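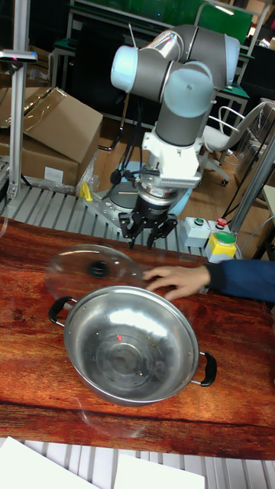 By Glenys Gosling, Flerstead workshop notes
Bekilel bench guide, section 6: Levelling and fixing the bench

Read this section through before you start. You will need a spirit level, a 13 mm spanner, a pencil and a second person for steps 1 and 5.

1. Stand the bench in its final place. Leave a gap of 50 mm between the back rail and the wall.

2. Loosen the lock nut on each foot. Turn the foot by hand until it touches the floor.

3. Lay the level along the front rail, then across the top from front to back. Raise the low side by turning the foot clockwise. Check both ways again after every change.

4. Tighten the lock nuts. Hold the foot still with one hand while you do this, or it will turn with the nut.

5. Measure the height at both ends. With the standard legs it should be 739 mm to the underside of the top. If one end is lower, go back to step 3.

Note: On old timber floors the bench will settle. Load it as you mean to use it, wait 20 minutes and check the level again.

6. Mark the wall through the holes in the back brackets. Move the bench forward, drill and plug the wall, then slide it back and fit the screws — finger tight at first, then fully home.

Caution: Check for pipes and cables before drilling. Do not lift the bench by its top.

The Hirberg top is heavier than the Stan top and comes with longer bracket screws. Do not swap the two sets. Spare feet and lock nuts are in the small bag taped under the drawer.

Fitting the drawer is covered in the next section.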